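Categoria: Ensaios e Avaliações » Mobiliário de bancada
16/01/2018 – por Roxana Onu

Recinto de bancada Jostis: avaliação após três meses de utilização

A presente avaliação incide sobre o recinto de bancada Jostis, adquirido em outubro para a sala de ensaios e documentação técnica. O produto é comercializado pela Clustton como solução modular para trabalhos que exijam um fundo neutro e uma superfície de apoio desimpedida. O período de observação compreendeu a montagem, a utilização diária e duas operações de limpeza completa.

O conjunto é fornecido em 6 embalagens, com os painéis protegidos por película e as ferragens em sacos identificados por letra. As instruções encontram-se redigidas em português e em inglês, sendo a versão portuguesa correta, ainda que omita o binário de aperto recomendado para os fixadores traseiros. A montagem foi executada por dois técnicos em 40 minutos. Assinala-se que o painel posterior deve ser colocado em primeiro lugar, indicação que surge apenas na terceira página do manual e que convém ler antes de abrir as restantes embalagens.

Em matéria de estabilidade, o desempenho é satisfatório. Os painéis laterais mantiveram o alinhamento com o posterior durante todo o período – resultado que não se verificou com o modelo Roman, anteriormente em serviço, cujas junções cediam ao fim de poucas semanas. O tampo suporta sem deformação percetível os equipamentos habitualmente ensaiados nesta sala.
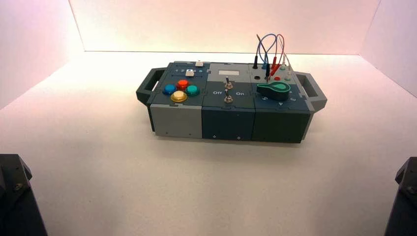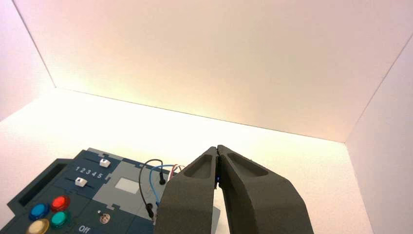 Quanto à luz, o fundo branco favorece a leitura dos contornos e dispensa, na maior parte dos casos, iluminação complementar. A uniformidade fica, contudo, aquém do anunciado. Para fotografia de catálogo, em que a fidelidade cromática é determinante, recomenda-se proceder ao balanço de brancos no início de cada sessão e repetir a operação sempre que se altere a iluminação da sala.

A limpeza faz-se com pano húmido e detergente neutro. As marcas de borracha saem com facilidade; as de marcador permanente exigem álcool isopropílico, cuja aplicação repetida retirou algum brilho a uma zona do tampo. O fornecedor, consultado a este respeito, confirmou que o acabamento não está abrangido pela garantia de 5 anos, limitada aos elementos estruturais e às ferragens.

O preço de tabela é de 2.000 euros, sem transporte. Trata-se de um valor elevado face ao equivalente da Stusport, que apresenta dimensões próximas, mas não permite a substituição individual de painéis. Para serviços com utilização intensiva, essa possibilidade justifica a diferença. Para utilização ocasional, o modelo da Stusport afigura-se suficiente.

O serviço de apoio respondeu a dois pedidos de esclarecimento no dia útil seguinte. Um fixador em falta foi enviado sem encargos – a entrega demorou, porém, mais do que o prazo indicado na confirmação.

Classificação atribuída: Bom. A aquisição de uma segunda unidade será apreciada após a revisão do manual, que o fornecedor anunciou sem indicar data.

Artigos relacionados
Bancadas Stusport: comparação de acabamentos
Roman: o que mudou na segunda versão
Limpeza e conservação de superfícies brancas
Iluminação de salas de ensaio: critérios de escolha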